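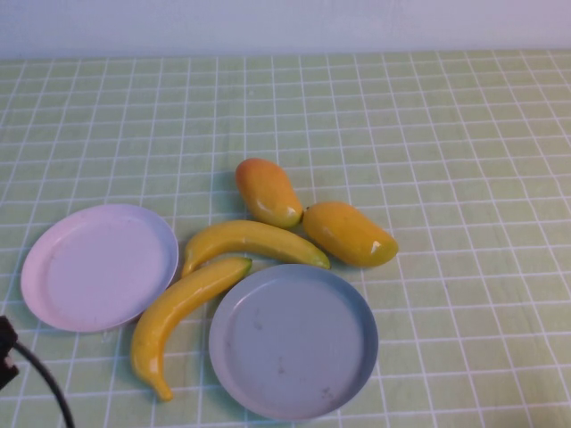 3.2 Sample and event window

The sample covers 1,307 earnings announcements made by firms listed on the Gromdale exchange. Each firm had to trade on at least 110 of the days before its announcement, so that normal returns could be estimated. Firms that changed their reporting date at short notice were removed, as were those with a merger bid pending. Analyst forecasts were taken from the Dosard survey, and prices were adjusted for dividends and splits.

Abnormal returns are measured against the Varghese broad index over a window that opens one day before the announcement and closes 28 trading days after it. Figure 2 plots the average cumulative return for firms that beat the forecast and for firms that missed it. The two lines separate on the announcement day and continue to drift apart for most of the window, although the gap widens more slowly among the larger firms.

Trading costs were set at 40 basis points for a round trip. At this level the drift in large firms cannot be traded at a profit, while a smaller return remains for firms with thin analyst coverage. Results using the Fledix equal-weighted index are close to those reported and appear in the appendix.

Figure 2. Average cumulative abnormal return by sign of earnings surprise.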